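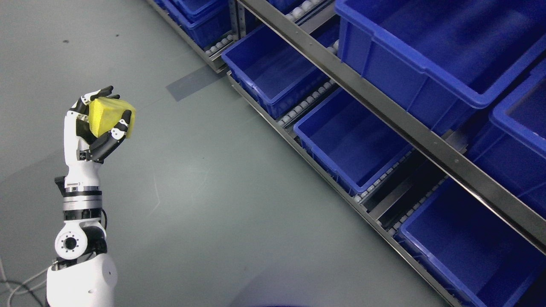 Robot hand with the yellow block, thumb low, fingers over the top. Rack and bins to the right.

December, bench log, Bikthorpe workshop

Grip width now 45 in the config, down from whatever optimistic number I had in there before. At the old setting the block left the hand on every fast wrist turn, and I have fetched it from under the rack enough times to know the floor well. The thumb gets its own force limit, 30, or it squashes the foam and the fingers slide off the top edge.

Started run 1627 after lunch. First 4 picks fine. Fifth stopped halfway with a wrist timeout, same as last week. Mehwish Satti blames the connector, I blame the Birkitz driver, and the log blames "unknown", so that's everyone heard from.

Still to do:
Tidy the cables by the shoulder before one of us goes down with the arm.
Re-measure the bin rims. The rack slopes and my drop poses assume it doesn't, an error I made all by myself.
Ask Jestska about spare fingertips - the last order took so long I'd forgotten what it was for.

No drops into bins until the timeout is sorted. Mehwish has the wrist drawings, I have the kettle.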